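Looking after a kitchen humanoid
7 min read

A kitchen humanoid is a two-armed robot set up to do small jobs in an ordinary kitchen: putting drinks away, clearing a counter, opening and closing drawers. I've looked after one of them for two winters now, a machine we call Wakar, and this article covers how a unit like that gets set up, kept running and fixed when it sulks. Most of what I know comes from ours, so take the numbers as local ones. The bigger ideas carry over pretty well to any machine with arms and hands.

Overview

Wakar works in a test kitchen in Plondska. Its standing job is the can job: pick up a drink can, carry it over to the refrigerator and lay it in the pull-out drawer. It sounds like nothing, and it's a wonderful test! Cans are smooth, they roll, and they dent if you squeeze too hard. A hand that has drifted even a little out of tune will show it on cans long before it shows it on a sponge or a box.

The work of keeping it going falls into two parts, the arms and hands (which get most of the attention) and the kitchen itself. People forget the second part. If a counter gets shifted during cleaning, the robot's idea of the room is wrong, and you can spend a whole morning blaming a perfectly good wrist.

Grip setup

Each hand gets its own grip table, a short file that says how far every finger closes and how hard it may push. I start with the fingers fully open, run them closed on nothing, and write down where each one stops. Then I do it again with a can. The first few tries are slow and a bit nerve-racking, and I keep one hand near the stop button the whole time.

For drink cans we settled on a grip from above and the side. The index and middle fingers go over the top rim and the thumb presses across the front, up in the top half where the metal is stiffer. My first table had the thumb much lower and I crushed a lot of cans – the mop and I became close. Our push limit for the thumb is 61 on the controller's own scale, which has no units that I've ever found.
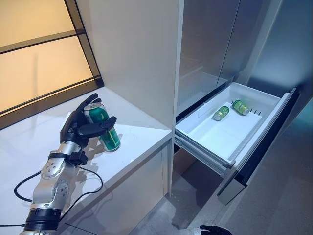

Cable care

Cables are the part I'd check first on any unit, every time. They have to be long enough for the arm to reach all the way out and short enough that they don't hook on a cabinet edge, and those two wishes fight each other. I leave a loose loop on each arm and then walk the arm by hand, power off, through the widest moves in the job. If the loop goes tight anywhere, I let more out. If it brushes a drawer front, I move the tie.

Look for shiny spots on the black jacket, too. A shiny spot means rubbing, and rubbing means a fault that comes and goes, the worst sort. We lost most of a December to one of those. The wrist would drop out for a second, come back, and then behave beautifully whenever anybody was looking.

Joint checks

Every 96 hours of running time I do the joints. The routine is plain:

- Power down and let the arms rest.
- Wipe each joint collar with a dry cloth.
- Check the bolts with a torque driver, shoulder to wrist.
- Rock the wrist mount gently and feel for play.
- Power up, send both arms home and read the offsets.

An offset that has crept a little is fine and can be zeroed out. One that creeps again by the next check wants a proper look, and in our case it has been the wrist clamp both times. The usual fault code is 801, listed in the Ejigu controller manual as "position disagreement." I tighten the clamp, run the homing routine again and carry on.

Setting up the drawer

The drawer has its own little setup. We teach the robot where the bin is with the drawer fully out on its runners, then teach a handful of spots on the bin floor where a can may be laid on its side. Leave space between them! Fingers need room on both sides of a can on the way out, and a can that gets nudged will roll into its neighbor. I also re-teach the spots any time the refrigerator is moved for cleaning, even if it goes back to what looks like the very same place.

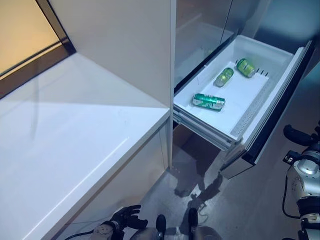

Lachlan Hepburn writes that on the Kostenari unit he teaches the far spots first and works toward the front, so the hand never has to pass over a can it has already put down. He also lowers the release height until the can is touching the bin before the fingers open, and says that did more for rolling than any change to the grip.

I've since switched to his order and I like it. The release height I'm still fiddling with, as our bin floor flexes a bit more than I'd want and the wrist feels it as a bump. If you try it, go down in tiny steps and watch for that 801.

Related articles
Homing routines for two-armed robots
Choosing cable ties and sleeves
Grip tables explained
Wrist clamps: wear and replacement

Contact | Copyright Plondska Kitchen Robotics Notes | Back to top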